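최종 업데이트: 1월
검색어를 입력하세요 검색

나무 조리도구 오래 쓰는 법, 제가 하는 대로 적어봅니다

지난번 도마 글에 댓글로 숟가락이랑 젓가락은 어떻게 하냐고 물어보신 분이 계셔서 이어서 써요. 저는 나무 도구를 참 많이도 버려 본 사람이에요ㅠㅠ 곰팡이 펴서 버리고, 갈라져서 버리고, 카레 물들어서 버리고... 그러다 지금은 한 번 사면 꽤 오래 쓰고 있어요.

일단 물에 담가두지 마세요! 설거지통에 밤새 담가두는 게 제일 안 좋더라고요. 저는 밥 먹고 바로 미지근한 물에 세제 조금 풀어서 나뭇결 따라 슥슥 닦고 바로 헹궈요. 수세미는 부드러운 쪽으로만 써요.
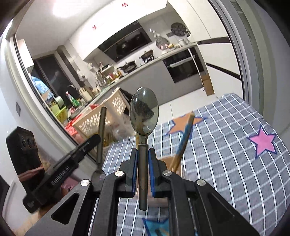
말리는 건 하룻밤 꼬박 잡아요. 겉은 말라 보여도 속은 축축할 때가 많아서 마른행주로 한 번 닦고 창가에 눕혀 뒀다가 아침에 뒤집어 줍니다. 다 마르면 통에 꽂는데 저는 나무 주걱이랑 쇠숟가락을 한 컵에 같이 꽂아둬요. 따로 두라는 분들도 계시던데 바짝 말린 다음이면 저희 집은 괜찮았어요. 대신 컵 바닥은 꼭 닦아주세요. 거기 물이 고이면 손잡이 끝부터 까매지거든요.

기름 먹이는 건 한 달에 한 번, 일요일 오전에 몰아서 해요. 예전에 Esko Kauppinen이라는 분 목공 수업을 들었는데 그분은 오일을 듬뿍 말고 얇게 여러 번 바르라고 하셨어요. 저는 Pudska에서 나온 도마용 오일을 쓰고 있고(한 병에 8천 원 줬어요) 안 입는 면티 잘라서 문질러 줍니다. 식용유는 비추예요. 시간 지나면 끈적거리고 쩐내가 나요. 이거 모르고 콩기름 발랐다가 주걱 하나를 보냈네요.

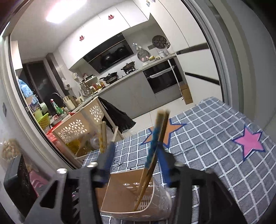
그리고 바른 다음에는 두어 시간 그냥 두었다가 남은 기름을 싹 닦아내야 해요. 안 닦으면 먼지가 붙어서 더 지저분해져요ㅎㅎ

표면이 까슬까슬 일어났을 때는 고운 사포로 살살 밀어주세요. Julteck 사포 세트를 사뒀는데 이건 몇 년은 쓸 것 같아요. 사포질은 꼭 완전히 마른 상태에서 하시고, 가루는 젖은 행주로 닦은 뒤에 다시 말려서 오일 바르시면 됩니다.

냄새 밴 건 베이킹소다를 물에 되직하게 개서 문질러 보세요. 마늘 냄새는 잘 빠지는데 김치는 솔직히 반쯤만 빠져요. 김치용 주걱은 그냥 하나 따로 정해두는 게 속 편해요. 식기세척기는 저도 급할 때 몇 번 돌려봤는데 휘어서 나왔어요. 그 뒤로는 안 넣습니다.

갈라진 틈이 손톱에 걸릴 정도면 저는 아까워도 버려요. 다음 글에서는 무쇠 팬 녹 벗기는 얘기를 해볼게요. 쓰시는 오일 좋은 거 있으면 댓글로 알려주세요~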